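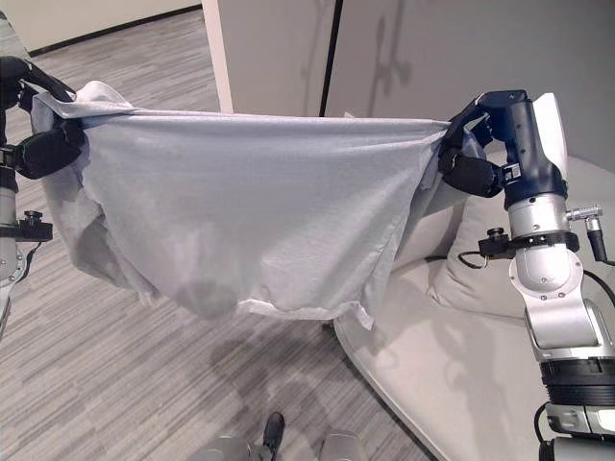 Thin gray cloth, top edge nearly straight, lower part hanging in a billow.

The Case for a Resting Place
December 27, 2025

Most advice on clothes storage assumes two states. A garment is clean and belongs in a closet, or it is dirty and belongs in a hamper. This leaves out the shirt worn for two hours to a meeting and the sweater needed again in the evening. In my household these make up the larger share of what is out at any time, and they have no assigned location.

The default location is the sofa. It is a poor one. A seat cushion is wide, flat and soft, and anything dropped on it stays in the shape in which it landed. Creases set under the item's own weight, and faster if someone sits down. I propose that a home of ordinary size (mine is 798 square feet) should treat the partly worn garment as a storage problem in its own right, and that the right equipment is a plain upright stand. 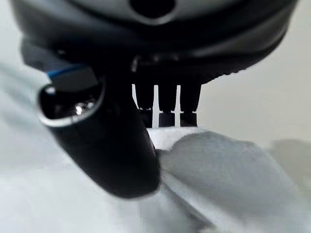 Contact width is the first thing to look at when choosing any support for cloth. A shirt hung from a narrow point carries its load on a small patch of fabric, and a thin weave will take a mark there. Hooks sold for closet doors are often no thicker than the three narrow black prongs in that row, and I would not leave a knit on any of them overnight. A thick, blunt end like that of the black cylinder to their left is closer to what I want, with no edge for the cloth to bend over. A smooth finish also helps, as rough paint snags.

The objection I hear most is that folding solves all of this at no cost. It does, for people who fold. Folding a large thin item takes a clear surface, two hands and a certain amount of patience at the end of the day. The sofa supplies the surface, but the item tends to remain on it half done.
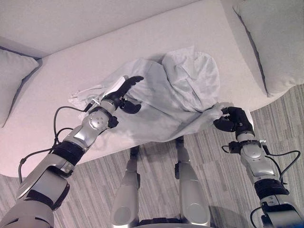 Crumpled fabric on a pale sofa seat, its lower border over the front edge.

The second objection is that built-in storage does the job better. Last January I asked Vaher to price an open wardrobe section for our hallway. The quote was $2,182, and the depth would have taken a third of the passage. The Kiltel stand I bought instead was $63. It has no shelf, no tray and no drawer, and I count that in its favor. A horizontal surface collects mail.

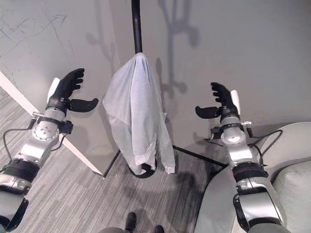 Pale gray shirt on a black coat stand with a round base.

A pole and a base will not make a shirt look pressed. Hung over the top, the cloth falls in loose vertical folds, and these are easier to live with than the creases a cushion produces. Check the drop before buying - a long shirt can reach almost to the base, and a coat will go past it on a short stand. Coltard sells a taller version with a heavier foot, which I would choose for winter coats.

One rule is needed. Whatever is on the stand on laundry day gets washed or goes back to the closet.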